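3. Terrain et méthode

3.1. Entrer par la réserve

Je dois commencer par un aveu de méthode (mes collègues quantitativistes peuvent sauter trois pages) : je suis arrivée sur ce terrain par erreur. Je travaillais à l'époque sur les horaires décalés dans le commerce alimentaire, j'avais pris rendez-vous avec la gérante d'une boulangerie de Liststead, et je me suis trompée de porte. J'ai poussé celle du fournil. Il était quatre heures et demie du matin, trois personnes façonnaient des bâtards sans se regarder, et on m'a tendu un tablier en me demandant si j'étais la nouvelle. J'ai répondu oui. Ce n'était pas très déontologique, j'en conviens, et j'ai rectifié avant la pause, mais la matinée entière a tenu sur ce malentendu et mon sujet de thèse avec elle !

Ce que j'ai vu ce matin-là, et que je n'ai pas cessé de voir depuis, c'est la place énorme que prend le silence dans l'apprentissage d'un geste. Personne ne m'a expliqué comment bouler. Aisyah Oei, qui tenait le tour depuis des années, a posé un pâton devant moi, en a posé un devant elle, a fait le sien lentement, puis a attendu. J'ai raté. Elle a repris mon pâton, l'a aplati, me l'a rendu. J'ai raté encore. Au bout d'un moment elle a simplement déplacé mon coude de quelques centimètres vers l'extérieur, du dos de la main (les siennes étaient pleines de farine), et c'est tout ce que j'ai reçu comme consigne avant sept heures.

La littérature sur les savoirs incorporés est abondante et je ne vais pas la résumer, je l'ai fait dans la section 2 et je m'en suis lassée moi-même. Disons seulement qu'elle oppose volontiers ce qui se dit et ce qui se montre, et que cette opposition m'a vite embarrassée. Au fournil, on parle. On parle du foot, du loyer, du four qui chauffe trop à gauche. On parle même du pain, mais presque toujours au passé : « elle était fatiguée, la pâte, hier ». Le commentaire technique arrive après coup, souvent le lendemain, et il porte sur la matière. Le corps de l'apprenti, lui, on n'en parle à peu près jamais, sauf pour plaisanter.

3.2. Trois ateliers, un carnet

L'enquête a donc porté sur trois lieux. Le fournil de Liststead d'abord, où je suis restée le plus longtemps. Ensuite l'atelier Plakanetti, qui fait de la reliure et de la restauration de registres, et où l'on m'a accueillie avec du thé très fort et une méfiance que je comprends mieux aujourd'hui. Enfin la maison Mishra, une petite entreprise de retouche de costumes de scène, recommandée par une relieuse de chez Plakanetti dont la sœur y cousait. On me demandera pourquoi ces trois-là et pas d'autres. La réponse honnête tient en peu de mots : on m'y a laissée entrer, et j'avais une carte de bus.

J'ai tenu un carnet, puis un deuxième, puis un tas. Au total, 178 séances d'observation, de longueur très inégale. Certaines ont duré la nuit entière, d'autres le temps d'un ourlet. Je notais sur place quand c'était possible, ce qui au fournil ne l'est guère (un carnet dans la farine, ça se referme mal), et sinon dans le bus du retour, avec une écriture que j'ai parfois dû faire déchiffrer par quelqu'un d'autre. J'ai complété par 20 entretiens enregistrés, chez les gens ou dans l'arrière-salle d'un café, jamais à l'atelier : on ne raconte pas la même chose devant son établi.

Un mot sur le codage, puisque les évaluateurs de la première version me l'ont réclamé. J'ai commencé avec une grille très fine, inspirée d'un manuel que je ne citerai pas par charité, et qui distinguait les guidages par contact, par regard, par démonstration, par reprise, par interruption, et encore une bonne dizaine d'autres. Je l'ai abandonnée en septembre. Elle découpait si menu que je ne reconnaissais plus les matinées que j'avais vécues. La grille finale comporte cinq catégories, et je préfère mille fois défendre cinq catégories bancales que trente catégories vides. La plus discutable est celle que j'ai appelée « l'attente », c'est-à-dire le temps pendant lequel la personne expérimentée ne fait rien de visible et reste tournée vers les mains de l'autre. Afiq Chin, avec qui j'ai partagé le double codage, la trouvait trop lâche. Nous nous sommes disputés là-dessus pendant deux réunions entières, il a fini par la garder, et je crois qu'il y tient maintenant plus que moi.

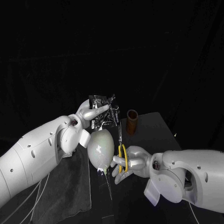

Aisyah Oei
Tourière, fournil de Liststead. Coautrice des sections 3.3 et 4.1
Figure 2. Deux bras blancs au-dessus d'un plateau gris foncé, sur fond de tissu noir.

3.3. Écrire avec celles qu'on observe

La question de la signature s'est posée assez tard, et mal. J'avais envoyé à Aisyah une version du chapitre sur le façonnage, par politesse, en pensant qu'elle me corrigerait deux ou trois termes. Elle me l'a rendue couverte d'annotations au stylo vert. La première disait : « non, le coude c'était pas pour le geste, c'était pour que tu me laisses de la place ». J'avais construit dessus une page et demie de théorie du guidage corporel ! J'ai gardé l'épisode dans le texte, avec sa correction, parce que l'un n'a plus de sens sans l'autre, et nous avons réécrit ensemble tout ce qui suivait.

Réécrire ensemble, concrètement, cela voulait dire le dimanche ou l'après-midi après sa sieste, à sa table de cuisine, elle parlant, moi tapant, puis elle relisant à voix haute et changeant d'avis. C'est lent. C'est aussi la partie du travail où j'ai le plus appris sur mon propre métier, car elle avait une façon redoutable de demander « et ça, tu l'as vu ou tu le penses ? » à chaque fin de paragraphe. J'ai fini par me poser la question toute seule, y compris pour des phrases qui ne la concernaient pas.

Il y a évidemment des limites à l'exercice. Aisyah connaît le fournil, elle ne connaît ni la reliure ni la couture, et quand je lui ai lu mes notes prises chez Mishra elle a jugé que les couturières « expliquaient beaucoup trop ». Or c'est vrai qu'elles expliquent davantage. Un pâton raté se reboule, un velours de scène coupé de travers ne se rattrape pas, et la parole vient alors avant le geste, parfois longtemps avant, avec des mises en garde répétées jusqu'à l'agacement. J'y reviens en 4.2. Chez Plakanetti c'est encore autre chose : on s'entraîne sur des chutes, pendant des semaines, avant de toucher un registre, si bien que la faute y a son endroit à elle, une sorte de caisse à faux livres que les apprenties remplissent sans que personne vienne regarder de trop près.

Je n'ai pas cherché à gommer ces écarts. Un relecteur m'a reproché de comparer des choses qui ne se comparent pas, et je lui donne raison sur un point : le rythme. Une fournée impose son heure, la reliure presque pas, et les costumes vivent au calendrier des premières, avec des semaines molles puis des nuits blanches. J'ai donc évité de mettre les durées en regard d'un atelier à l'autre, et les extraits présentés plus loin sont toujours lus d'abord à l'intérieur de leur lieu.

3.4. Ce que le carnet laisse de côté

Reste ce que je n'ai pas su noter. L'odeur, pour commencer, dont tout le monde au fournil se sert et dont je n'ai pas le vocabulaire. Le bruit aussi : une tourière entend qu'une pâte est prête au son qu'elle fait en se décollant du plan de travail, et il m'a fallu des mois pour seulement remarquer qu'il y avait un son. J'ai essayé d'enregistrer. J'ai obtenu surtout le ventilateur et la radio.

Il y a enfin les gens qui n'ont pas voulu me parler, et ils comptent. Deux apprentis sont partis pendant mon séjour chez Desum, la minoterie qui livre Liststead, pour un emploi de jour mieux payé. Je les ai croisés, je leur ai proposé un entretien, ils ont dit oui très gentiment et ne sont jamais venus. Mon corpus est donc fait de personnes qui sont restées, et il faut lire les résultats en gardant cela en tête : quand j'écris qu'on finit par aimer le silence du fournil, c'est que celles et ceux qui ne l'aimaient pas n'étaient plus là pour me contredire.

J'ai dédommagé les entretiens, sauf quand on a refusé (on a souvent refusé, et on m'a donné du pain à la place). Les prénoms des autres participants ont été changés, celui d'Aisyah ne l'a pas été, à sa demande expresse. Les carnets du fournil ont été relus par l'équipe, qui a fait retirer un passage sur le patron précédent. Je l'ai retiré. Il était pourtant très bien, ce passage.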